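Brustside campus square to host new weekly market from April

Gistport Town Market is to open a second site at Brustside, on the paved square beside the campus buildings. The first market will be held in April, with stalls trading from 8am.

The new site has been agreed for an initial period of 12 months. It will run alongside the existing market in the old harbour car park, which keeps its present hours and its present traders.

There will be 64 pitches. Most have already been offered to traders on the Gistport waiting list, and the rest will be let to new businesses from the town and the villages along the estuary. Five pitches will be set aside each week for people who have never traded at a market before. These are let by the day, with no deposit, and the stall, cover and table are included in the price.

What will be on sale

Shoppers can expect fruit and vegetables, bread, cheese, fish, plants, household goods, second-hand books and clothing repairs. Hot food will be sold along the side nearest the bus stops, with seating next to it. Rainer, the Gistport bakery, has taken a double pitch and will bring its full range of loaves and rolls, including the seeded rye that is at present only sold from its shop.

Clolereck, which makes and hires market stalls, is supplying the frames and covers. The covers are dark green and match those used at the harbour site. Each frame is held down with weights, so nothing will be fixed into the paving and the square can be cleared fully at the end of the day.

Why Brustside

A survey of residents last autumn asked where a second market should go. Brustside was the most common answer, ahead of the station forecourt and the park. Many of those who replied said they had no greengrocer within walking distance and that the bus journey into the centre took up too much of the morning.

The square is level and has step-free access from the road. It is also close to the campus, where students and staff have asked for more choice at lunchtime.

A spokesperson for Gistport Town Market said: "Our traders have wanted a second day for years and we have never had the room for it at the harbour. Brustside gives us that room. We will look at the pitch layout after the first few weeks and move things if they need moving."

Getting there

Buses from the town centre stop next to the square. Cycle stands are available by the campus entrance. There is no public parking on the square itself, but blue badge holders may use the marked bays on the service road. Traders' vans must be off the square before the market opens and may not return until it closes at 3pm.

Deliveries to the campus buildings will not be affected. The main walking route across the square will be kept clear at all times – traders will be given a plan showing where stalls may and may not stand.
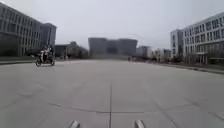

How to apply for a pitch

Application forms are available from the market office in Gistport and at the harbour site on trading days. Applicants need to show proof of public liability insurance. Anyone selling food must also be registered with their local council and should bring a copy of their latest hygiene rating.

First-time traders can borrow a card reader on the day and will be placed beside an experienced stallholder where possible. Applications for April close at the end of February. Those received later will be kept for the following month.

Notes to editors

Gistport Town Market is a not-for-profit company run by its traders. Pitch fees pay for cleaning, waste collection and stall hire.

Interviews with traders can be arranged through the market office, which is open from 9am to 1pm on weekdays.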